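Tapsell's promise of a tidy sofa in six minutes gets a cool reception

Furniture chain Tapsell is telling customers that a tired living room needs only a few cushions and a throw, put straight every evening. Its Onton range, a set of covers and throws, costs 28 a piece.

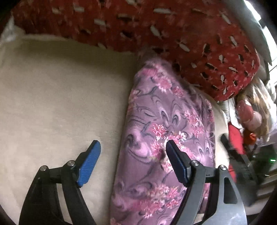
HEVTHORPE, 2018-12-29 – A purple cushion with pink flowers does brighten a beige sofa, and a red throw hides plenty. Whether that amounts to a new room is another matter. Tapsell says 1116 of the 1349 shoppers it asked felt "more at home" after tidying. It has not published the questions. The range stays on sale until April.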